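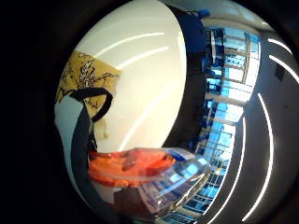

Printed yellow fabric, a black strap and something orange beside clear packaging, at Rerkton's Thursday session in Emutbridge.

EMUTBRIDGE, August. Rerkton, the bag-packing workshop that has spent six years teaching adults to do something they all believe they can do already, will open its fall season with 18 evening classes. Early sign-ups suggest that confidence in the region is slipping.

The course, called Pikton, covers one bag per person over six weeks. Students bring whatever they normally carry, straps and crinkly wrappers included, and take it all out before putting some of it back. Roughly 200 people have finished the course so far. Several now own smaller bags. One bought a larger one, and the workshop has chosen to respect that.

"We don't sell bags and we don't fold your socks," said founder Uriel Valdovinos. "We ask why you have four umbrellas, and then we wait."

Seating is on plain chairs, and students are asked to bring a cushion if they have opinions about that.
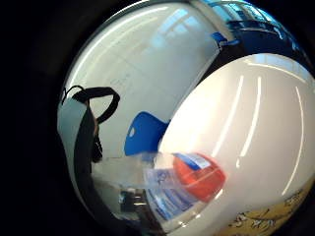 Kittipong Sukprasert said the second week was the hard one, "when you have to carry the thing home and admit it's lighter."

A further class is planned for Escobedo. Registration opens Thursday at 9 a.m. at the Rerkton front desk, and bags may be left there during class.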